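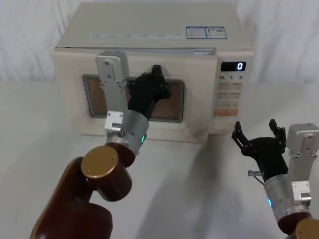 Última alteração: 6 de dezembro

Sementeiras dentro de casa - substrato a ganhar bolor

cleris_horta
Boas. Semeei tomate e pimento em tabuleiros de alvéolos na marquise e metade tem uma penugem branca por cima da terra. O substrato é Drakberg, saco de 50 litros, aberto em junho e esquecido na garagem (mea culpa). Deito fora ou há salvação?

Betska
Raspas a penugem, tiras a tampa durante o dia e regas por baixo. As minhas alfaces passam por isso todos os anos e continuam a crescer, por desfeita.

norddahl_th
O problema é o saco velho. Eu esterilizo tudo: terra humedecida, taça tapada sem apertar, 2 minutos no micro-ondas por cada quilo. Deixo arrefecer e semeio no dia seguinte.
Þröstur

Betska
E a cozinha fica a cheirar a cave de igreja até à Páscoa. Além disso matas tudo o que é bom na terra e o primeiro fungo que lá cair tem a casa só para ele.

norddahl_th
Para sementeira não preciso de vida na terra, preciso de plantas de pé. Perdi mais de 40 pimentos num inverno com o tombamento e fiquei sem paciência para a biodiversidade do alvéolo.

Quintal da Lomba
Que temperatura tens na marquise, Cleris? Com 16 graus o pimento não nasce, fica só a pensar no assunto. E terra fria e encharcada é bolor garantido, esterilizada ou não.

cleris_horta
De noite deve andar por aí, sim. E confesso que rego quando estou aborrecida.

Quintal da Lomba
Então está encontrado o fungo.

Betska
Canela em pó por cima também ajuda.

norddahl_th
A canela ajuda o arroz-doce.

cleris_horta
Raspei, destapei e pus os tabuleiros em cima do frigorífico. O pimento vou semear outra vez, com terra nova. O micro-ondas fica para a sopa, desculpa lá, Þröstur.

norddahl_th
Voltamos a falar quando tombarem.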